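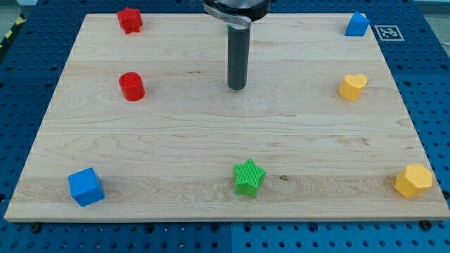
A grain contract is easier to read if you break it into four jobs and do them in order, before you ring the elevator or the merchant. Set aside an hour, print the contract and find somewhere flat to lay the pages out side by side. A plain wooden board like this one, pale and smooth with only faint streaks in the grain, makes a good surface for writing notes on paper. You will also need your storage records, last season's settlement sheets and a calculator.

Step 1: Find the delivery period

Look for the first and last dates on which the buyer must accept your grain. Some contracts give a month, such as July, and leave the buyer to call you in at any point within it. Others let the buyer extend the period. If there is an extension clause, write down how long it runs and whether you are paid storage while you wait. On the Usent form, storage starts 28 days after the period ends, and you have to claim it in writing.

Step 2: Work out what you have promised

Check whether the contract is for a fixed tonnage or for the crop off a stated area. With a fixed tonnage you owe the full amount even if the crop fails, unless there is an act of God clause. Freya Ellwood, who farms near us, signs for no more than half of what she expects to cut and sells the rest from the bin.

If you have promised 200 tonnes, allow for shrink and dockage as well. Put both figures on the front page in pencil.

Step 3: Take the price apart

Write the price as separate lines:

Futures price, and which month it is tied to
Basis
Freight to port or to the mill
Elevation and cleaning
Any check-off or levy

Subtract the charges from the top figure. What is left is your farm gate price, and it is the only number worth comparing between buyers. Drorkident quotes delivered and Cao quotes at the farm gate, so their offers can look 13 dollars apart when they are much closer than that.

Step 4: Read the grade and default clauses

Find the grade, the protein and the moisture limit, then the discount for missing each one. Ask who takes the sample and who settles a dispute. Keep your own sample from every load — a sealed bag with the date and ticket number is enough — for six months.

The default clause says what you pay if you can't deliver. It is usually the market difference plus an administration fee. If the fee is blank, have it filled in before you sign.

Once all four are done, send any questions by email so that you have the answers in writing.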